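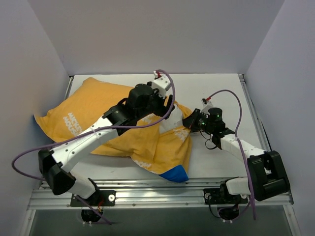
**Tanero – Cloth Handling Group, Bench 2**

February, open day, 3:40 pm

Visitors from Inomex came through after lunch and went straight to the two-arm bench, of course. The Mickey Mouse cloth was on the table (big yellow thing, white lettering, everyone loved it!) and I talked far too long about grippers and creases. Relu Husar had to wave me on to the next bench – fair enough.

Best question of the day: why fold with two arms when one's cheaper? I said try folding a bedsheet with one hand and got a laugh. They also wanted to know how many tries we have logged, so I gave them some 2,000, of which 463 are on big printed pieces like this one.

To do before the Grecu people come:
- go over the cable ties on both arms
- longer slot for this bench, 15 min was silly
- ask Relu for the Atum slides, mine are old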